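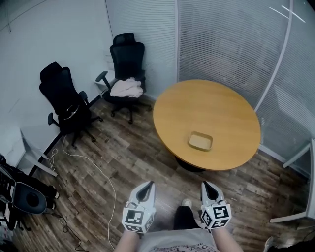 Abb. 3: Runder Besprechungstisch mit flacher Schale auf der Platte, dahinter zwei Netzstühle, auf einem davon ein Tuch. Raumtyp K, Standort Cledudlow.

Startseite Aktuelles Heft Archiv Autorenhinweise Suche Kontakt

4.2 Kleine Besprechungsräume und das, was in ihnen liegen bleibt

Wer längere Zeit in Bürogebäuden unterwegs ist, entwickelt mit den Jahren eine gewisse Zuneigung zu den kleinen Besprechungsräumen, und wir wollen gern zugeben, dass es uns während der Erhebung nicht anders ergangen ist. In den großen Sälen wird nach jeder Veranstaltung aufgeräumt, dort gibt es einen Bestuhlungsplan und eine Liste an der Tür. Die kleinen Räume dagegen führen ein eigenes Leben. Man geht für ein Telefonat hinein, bleibt dann doch eine Stunde, rückt sich den Stuhl zurecht, legt etwas ab und zieht weiter, ohne dass jemand den Zustand des Raumes davor oder danach festhielte. Gerade deshalb haben wir dem Raumtyp K – in der Brukley-Typologie sind das Räume mit einem einzelnen Tisch und höchstens vier Sitzplätzen – einen eigenen Abschnitt gewidmet.

Die Grundlage bilden 89 Räume dieses Typs an den Standorten Cledudlow und Fülöp, die zusammen 263-mal begangen wurden. Bei jeder Begehung wurden die beweglichen Möbel in einen Grundriss eingetragen und alle Gegenstände verzeichnet, die nicht zur Ausstattungsliste des Raumes gehörten. So kamen 682 Einträge zusammen, von denen ein erfreulich großer Teil auf den ersten Blick ganz unscheinbar ist: Schalen, Schachteln, Tücher, Kabel, Stifte, hin und wieder eine Tasse. Ein zweiter Durchgang im November diente dazu, strittige Zuordnungen noch einmal vor Ort zu prüfen, was sich vor allem bei den Textilien als sehr nützlich erwiesen hat.

Der Tisch

Am Anfang jeder Beschreibung steht der Tisch, denn an ihm richtet sich alles Übrige aus. In Raumtyp K überwiegt der runde Tisch mit Mittelfuß, wie er in Abb. 3 zu sehen ist: eine helle Holzplatte mit dünner, etwas dunklerer Kante auf einem schwarzen Fuß. Runde Tische haben kein Kopfende, und wer sich daran setzt, muss nicht erst überlegen, ob der Platz einem anderen zusteht. In den Gesprächen am Rande der Begehungen wurde uns das mehrfach und mit spürbarer Wärme geschildert. Weniger oft kam zur Sprache, dass der runden Platte auch die Ecke fehlt, in die man Dinge schieben kann, wenn man Platz für Unterlagen braucht.

Diesen Umstand sieht man unseren Grundrissen deutlich an. Kleine Behälter stehen auf rechteckigen Tischen meist hinten an der Wandseite, auf runden Tischen dagegen irgendwo zwischen Mitte und Rand, häufig an der Seite, von der aus der Tisch zuletzt benutzt worden sein dürfte. Die flache, blassbeige Schale in Abb. 3 fügt sich in dieses Bild: rechteckig, mit abgerundeten Ecken und einem erhöhten Rand, etwas aus der Mitte gerückt. Solche Schalen sind in der Ausstattungsliste von Bradus nicht vorgesehen, sie tauchen in den Räumen aber so beharrlich auf, dass wir ihnen nach einigem Zögern eine eigene Kategorie gegeben haben (»Ablagegefäß, klein«). Ob etwas darin lag, wurde getrennt notiert und ist für die hier besprochene Frage ohne Belang.

Die Stühle

Bei den Stühlen handelt es sich überwiegend um schwarze Drehstühle mit Netzrücken, Armlehnen und einem Fußkreuz auf Rollen, also um Modelle, die für den Schreibtisch gedacht sind und auf Umwegen in die Besprechungsräume gelangen. Das hat angenehme Seiten, man sitzt gut darauf. Es bedeutet allerdings, dass der Stuhl seinen Ort sehr leicht wechselt. Auf einem glatten Boden in Holzoptik genügt beim Aufstehen ein kleiner Schubs mit den Kniekehlen, und der Stuhl steht eine halbe Armlänge weiter hinten, leicht verdreht, mit der Lehne zur Wand oder zum Nachbarn.

Wir unterscheiden in der Auswertung drei Lagen: am Tisch, gelöst und abgestellt. Als gelöst gilt ein Stuhl, der noch auf den Tisch bezogen ist, ohne unter die Platte zu reichen; als abgestellt gilt er, wenn er einer Wand oder einer Raumecke zugeordnet werden kann. Die Grenze ist zugegebenermaßen fließend. In Abb. 3 steht der vordere Stuhl nahe der linken Wand und wurde als abgestellt gewertet, während wir uns beim hinteren, der in der Nähe der Ecke steht und dennoch zum Tisch blickt, lange nicht einig wurden. Am Ende haben wir ihn den gelösten Stühlen zugeschlagen. Wer anders entscheidet, kommt in der Summe zu leicht verschobenen, in der Tendenz aber gleichen Ergebnissen. 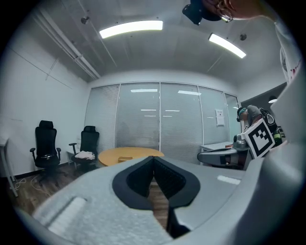
Abb. 4: Netzstühle nebeneinander, auf dem einen ein Tuch; ganz links ein weißer Tisch mit losen Kabeln am Boden.

Der Stuhl als Ablage

Am meisten Freude – wenn man das in einem Methodenkapitel so sagen darf – hat uns die Beschäftigung mit den belegten Sitzflächen gemacht. Ein Stuhl, auf dem ein Tuch, eine Jacke oder eine Tasche liegt, ist ja dem Möbel nach weiterhin ein Stuhl, im Gebrauch aber vorübergehend ein Regalbrett, und es ist erstaunlich, wie zuverlässig andere Menschen das respektieren. In unseren Begehungen wurde ein einmal belegter Stuhl nur selten freigeräumt. Lieber holte man sich einen weiteren aus dem Nachbarraum, auch wenn dafür eine Tür aufgehalten und ein Fußkreuz über eine Schwelle gehoben werden musste.

Das helle Tuch auf der Sitzfläche, das in beiden Abbildungen vorkommt, ist dafür ein schönes Beispiel. Es nimmt wenig Platz ein, und doch liest man den Stuhl sofort als vergeben. Textilien dieser Art haben wir ausschließlich nach ihrem Ort erfasst. Eine Unterscheidung nach gefaltet und ungefaltet, die wir in der Vorstudie noch vorgenommen hatten, ließ sich auf Dauer nicht sauber durchhalten, weil zwei Begehende dasselbe Tuch mit gutem Grund verschieden beurteilen konnten.

Wände, Randzonen und Kabel

Für die Ränder der Räume gilt, dass sie sehr viel mehr tragen, als die Pläne erwarten lassen. Wo eine Seite als Glaswand mit waagerechten Lamellen ausgeführt ist, wie hinten und rechts in Abb. 3, bleibt der Streifen davor in der Regel frei, vermutlich aus Rücksicht auf die Lamellen und auf die Menschen dahinter. Umso dichter wird die geschlossene Wand belegt. Dort finden sich die kleinen weißen Beistelltische mit dünnen Beinen, die bei Bradus einmal für Drucker angeschafft wurden und seither durch das Haus wandern.

Mit den Tischen kommen die Kabel. In Abb. 4 liegen weiße Leitungen lose unter und neben dem Tisch am linken Rand, und in dieser Form begegneten sie uns an beiden Standorten immer wieder. Im Erhebungsbogen wurden Kabel zunächst gar nicht geführt, sie galten als Teil der Haustechnik. Nach 10 Probebegehungen haben wir das geändert und jedes zusammenhängende Knäuel als einen Eintrag gewertet, unabhängig von der Zahl der Leitungen darin. Stecker, die in einer Dose steckten, blieben weiterhin außen vor, ebenso alles, was oberhalb der Türhöhe an der Decke verlegt war.

Für das Aufräumen selbst, dem sich Abschnitt 4.3 zuwendet, ist die Randzone der schwierigste Teil. Der Tisch wird von den meisten Nutzenden ohne Aufforderung abgewischt, die Stühle werden zumindest ungefähr zurückgerollt. Das Kabelknäuel an der Wand hingegen fasst kaum jemand an, und in Fülöp fanden wir einzelne davon über den gesamten Erhebungszeitraum am selben Fleck.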